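Notebook, October, denim table

Started at 11 with the jeans from the Druner bag, which is down to the last few pairs now (hooray!). I put the dark green cloth back on because blue on the old gray top was driving me nuts, and the edges are so much easier to see this way. Waist goes to the left, legs out to the right, same as we wrote down for the Moltora batch.
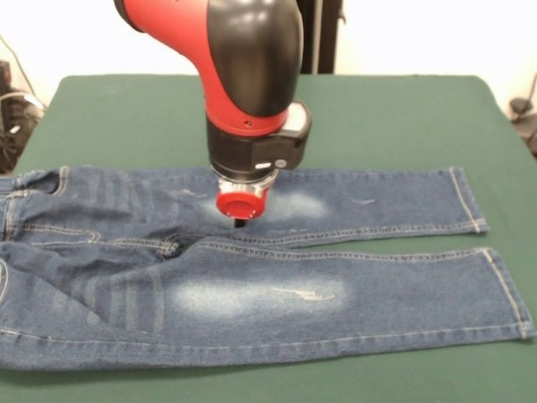 Medium-to-dark indigo pair, laid flat, tan topstitching. Creases at the crotch.

I keep going back and forth on those creases. You smooth one out and it pops up in the leg instead, so I've quit fussing and just flatten the legs with my palm, seat first and then down to the hem. The double stitching at the hem likes to stay rumpled no matter what, and I'm fine with that.

Lighter washes are a different animal. With whiskers and a big pale patch at the knee I catch myself reading the fading as a fold

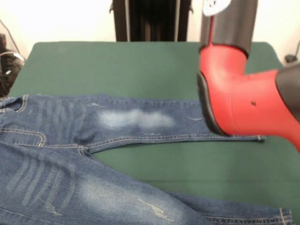 and then I run a thumb over it to check, every single time! Scratchy distressed spots are the same story. I'd like a column for wash on the Jokelico sheet, plus one for legs parallel or legs in a V, and then we could sort page 41 properly.

Still to do: relabel bin 291, ask at Chan about more green cloth, find my good lint roller.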